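나뭇결

나뭇결(영어: wood grain)은 목재 표면에 나타나는 섬유의 방향과 배열, 그리고 그로 인해 생기는 무늬를 통틀어 이르는 말. 넓게는 색의 변화, 나이테 무늬, 관공의 크기까지 포함해서 쓰기도 한다. 목공, 가구, 악기 제작, 건축 내장 등에서 두루 쓰이는 용어.
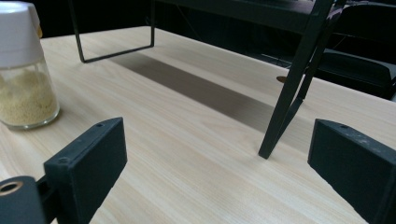

용어

한국어에서는 '결'과 '무늬'를 섞어 쓰는 경우가 많음. 엄밀히는 구분된다. 결은 섬유가 나무의 세로축에 대해 어떤 방향으로 누워 있는가를 가리키고, 무늬는 그것이 잘린 면에서 눈에 어떻게 보이는가를 가리킨다. 영어에서도 grain, figure, texture 세 낱말이 나뉘어 있으나 일상에서는 거의 다 grain으로 뭉뚱그려 부른다. 목재학 교과서에서는 texture를 '나무갗'으로 옮기기도 하는데 현장에서는 잘 안 쓰인다.

목수들 말로는 '순결'과 '엇결'이 제일 많이 쓰인다. 순결은 대패날이 섬유가 눕는 방향을 따라가는 것, 엇결은 거스르는 것. 같은 판재라도 미는 방향에 따라 순결이 되기도 하고 엇결이 되기도 하므로 판재 자체의 성질이라기보다 작업 방향과의 관계를 말하는 용어로 보아야 한다. 다만 교착결 목재를 그냥 '엇결 나무'라고 부르는 사람도 있어 혼동이 잦음.

생기는 원리

나무는 형성층에서 안쪽으로 목부, 바깥쪽으로 사부를 만들며 굵어진다. 목부의 세포는 대부분 줄기 방향으로 길쭉하다. 침엽수는 가도관이 대부분을 차지하고 활엽수는 목섬유와 도관이 섞여 있다. 이 긴 세포들이 나란히 놓인 방향이 곧 결이 된다.

온대 지방의 나무는 봄과 여름에 자라는 세포의 모양이 다르다. 봄에 생긴 조재는 세포가 크고 벽이 얇아 색이 옅고, 여름 이후에 생긴 만재는 세포가 작고 벽이 두꺼워 짙다. 둘이 번갈아 나타나면서 나이테가 되고, 이것이 세로로 잘리면 줄무늬로 보인다. 열대 지방의 나무는 계절 차이가 작아 나이테가 흐릿하거나 없는 것도 많다. 우기와 건기가 뚜렷한 지역은 예외.

방사조직도 결의 인상에 영향을 준다. 중심에서 껍질 쪽으로 뻗은 세포 띠인데, 참나무류에서 특히 굵다. 곧은결로 켜면 은빛이 도는 반점이나 띠로 드러나며 이를 은무늬, 호반 등으로 부른다. 너도밤나무에서는 짧고 가는 점으로, 플라타너스에서는 촘촘한 비늘처럼 나타난다.

결의 종류

섬유 방향에 따라 대략 다음과 같이 나눈다.

통직결
섬유가 줄기의 축과 나란한 것. 쪼개기 쉽고 가공이 편하며 강도도 고르다. 삼나무, 편백, 물푸레나무 가운데 곧게 자란 것. 도끼 자루나 사다리 같은 데는 통직결이 아니면 쓰지 않는다.

나선결
섬유가 줄기를 감듯이 비스듬히 돌아간 것. 껍질을 벗겨 보면 마르면서 생긴 갈라짐이 비스듬하게 나 있어 알아보기 쉽다. 건조하면 판재가 비틀린다. 낙엽송 어린 나무에 흔함.

교착결
나선의 방향이 몇 해 간격으로 뒤바뀌는 것. 열대산 활엽수에 많다. 곧은결로 켜면 밝고 어두운 띠가 번갈아 나타나는 리본 무늬가 생기는데, 보는 각도를 바꾸면 명암이 뒤집혀 보인다. 대패질이 까다로워서 날을 세우거나 스크레이퍼로 마무리하는 게 보통.

파상결
섬유가 물결처럼 굽이치는 것. 단풍나무의 것이 유명하며 바이올린 뒤판에 즐겨 쓰인다. 쪼개면 쪼갠 면이 빨래판처럼 울퉁불퉁하다.

사주결
판재의 긴 변과 섬유 방향이 어긋난 것. 나무 자체가 그런 경우도 있고, 제재할 때 비스듬히 켜서 생기는 경우도 있다. 기울기가 커질수록 휨강도가 급격히 떨어지므로 구조재 등급을 매길 때 중요한 항목이다.

켜는 방식에 따른 무늬

같은 통나무라도 어느 방향으로 켜느냐에 따라 전혀 다른 무늬가 나온다. 기본이 되는 면은 횡단면, 방사단면, 접선단면 세 가지.

곧은결(정목)은 나이테에 직각에 가깝게 켠 것. 가는 줄이 나란히 간다. 수축이 적고 뒤틀림이 덜해 문틀, 악기 앞판, 고급 창호에 쓰임. 대신 버리는 부분이 많고 값이 비싸다. 큰 나무가 아니면 넓은 판을 얻기 어렵다.

무늬결(판목, 널결)은 나이테에 접하듯 켠 것이다. 산봉우리나 포물선 모양의 무늬가 겹겹이 나타난다. 넓은 판을 얻기 쉽고 수율이 좋으나 마르면서 나무껍질 쪽으로 오그라든다. 마루판을 깔 때 껍질 쪽을 위로 하느냐 아래로 하느냐는 지역마다, 목수마다 말이 다르다.

추정목은 그 중간. 나이테가 판면과 비스듬하게 만나게 켠다. 네 면이 모두 곧은 줄로 보이게 할 수 있어 의자나 탁자 다리에 알맞다.

마구리면은 횡단면을 그대로 드러낸 것. 도마와 정육점 작업대에 쓰인다. 칼날이 섬유 사이로 들어가므로 칼자국이 덜 남고 날도 덜 상한다고 한다. 물을 잘 빨아들이기 때문에 기름을 자주 먹여야 함.

특수한 무늬

옹이 주변에서는 섬유가 가지를 피해 돌아가면서 소용돌이가 생긴다. 혹처럼 부푼 자리를 켜면 작은 눈이 무수히 박힌 것 같은 용목 무늬가 나온다. 느티나무 용목은 예로부터 전통 가구의 앞판에 귀하게 쓰였다. 줄기가 둘로 갈라지는 자리에서는 깃털 모양 무늬가 나오는데 호두나무에서 잘 나타난다.

새눈무늬는 단풍나무에서 드물게 보이는 것으로, 작은 점이 흩어진 형태. 생기는 까닭은 아직 확실치 않다. 곰팡이, 빛 부족, 유전 등 여러 설이 있으나 어느 것도 모든 경우를 설명하지는 못함.

먹감나무의 검은 무늬는 섬유 방향과 상관없는 색의 변화라 엄밀히는 결이 아니다. 그래도 전통 목가구를 다룰 때는 보통 나뭇결 항목에서 함께 설명한다. 좌우 대칭이 되도록 얇게 켜서 펼쳐 붙이는 방식이 장롱과 문갑에 많이 남아 있다.

성질에 미치는 영향

목재는 방향에 따라 성질이 크게 다르다. 섬유 방향으로는 당기는 힘에 강하고, 직각 방향으로는 훨씬 약하다. 수축도 마찬가지여서 섬유 방향의 수축은 무시할 만하지만 접선 방향은 방사 방향의 대략 두 배에 이르는 수종이 많다. 원목 탁자 상판을 틀에 단단히 고정해 버리면 계절이 바뀔 때 갈라지는 것이 이 때문이다. 그래서 8자 철물이나 홈을 판 나무 조각으로 움직일 여유를 두고 붙인다.

못을 박거나 나사를 조일 때도 결을 본다. 마구리면에 박은 나사는 잘 빠진다. 판재 끝 가까이에 못을 박으면 결을 따라 쪼개지기 쉬우므로 구멍을 먼저 뚫거나 못 끝을 무디게 만든다.

접착도 결의 영향을 받음. 긴 결끼리 맞댄 면은 나무 자체보다 강하게 붙기도 하지만 마구리면은 접착제를 빨아들여 약해진다. 장부맞춤이나 주먹장 같은 짜임은 긴 결끼리 닿는 면을 늘리는 효과가 있다.

가공

대패질은 순결 방향이 원칙. 판재 옆면의 줄이 어느 쪽으로 올라가는지 보고 그 올라가는 쪽으로 민다. 엇결로 밀면 날 앞에서 섬유가 들려 뜯긴다. 결이 도중에 바뀌는 판은 양쪽에서 나누어 밀거나 덧날을 날끝에 바짝 붙인다.

사포질도 결 방향으로 한다. 가로로 문지른 자국은 착색제를 바르고 나서야 눈에 띄는 경우가 많아 골치거리다. 물을 살짝 묻혀 결을 일으킨 다음 고운 사포로 다시 갈아내는 방법이 있고, 수성 도료를 쓸 때는 거의 필수.

물푸레나무나 참나무처럼 관공이 큰 환공재는 그대로 칠하면 표면에 골이 남는다. 매끈하게 하려면 눈메움제를 쓴다. 반대로 와이어 브러시로 무른 조재를 긁어내 결을 도드라지게 하는 부각 가공도 있다. 오동나무를 인두로 지진 뒤 볏짚으로 문지르는 낙동법이 같은 원리이며 조선 시대 사랑방 가구에 널리 쓰였다.

인조 나뭇결

값싼 목재나 다른 재료 위에 나뭇결을 흉내 내는 기법은 오래되었다. 유럽에서는 빗과 붓, 고무 롤러로 도료를 긁어 결을 그리는 그레이닝이 성행했다. 문이나 벽널에 참나무, 마호가니 결을 그려 넣는 전문 칠장이가 따로 있었음.

오늘날에는 인쇄가 대부분이다. 종이나 필름에 무늬를 찍어 판재에 붙이며, 표면에 요철을 함께 눌러 촉감까지 내기도 한다. 요철과 인쇄된 무늬의 위치를 맞춘 것을 동조 엠보라고 한다. 무늬는 업체마다 따로 이름을 붙여 관리하는데, 예컨대 Flelska의 무늬 목록에는 2,781종이 올라 있고 그 가운데 곧은결 계열이 거의 절반이다. Clinow는 한 무늬의 반복 길이를 6미터로 늘려 마루에 깔았을 때 같은 옹이가 되풀이되어 보이는 일을 줄였다. 옹이의 반복은 인쇄 무늬를 알아보는 가장 쉬운 단서다.

그 밖에 구별법으로는 마구리를 보는 것이 있다. 원목이라면 윗면의 줄이 옆면과 마구리로 이어진다. 무늬목은 얇지만 진짜 나무이므로 윗면만 보아서는 가려내기 어렵고 모서리의 띠 처리를 살펴야 한다. 사진만으로 원목인지 인쇄인지 판단하는 것은 대개 무리.

등급과 거래

무늬목 거래에서는 결의 고르기, 색, 옹이 유무로 등급을 나눈다. 통일된 기준은 없고 업체 기준이 따로 있다. Holmont의 경우 4등급제로, 맨 위 등급은 곧은결만 취급한다. 같은 통나무에서 나온 낱장을 순서대로 묶어 파는 것이 관례이며 묶음이 흩어지면 값이 떨어진다. 이어 붙이는 방식은 주로 2가지. 책장을 펼치듯 뒤집어 붙이는 북매치, 뒤집지 않고 밀어 붙이는 슬립매치. 북매치는 대칭이 또렷하나 앞뒷면의 빛 반사가 달라 한 장 걸러 색이 달라 보일 수가 있다.

같이 보기

나이테
목재 건조
무늬목
제재
눈메움
Chauke 무늬 분류법

분류: 목재 | 목공 | 가구 재료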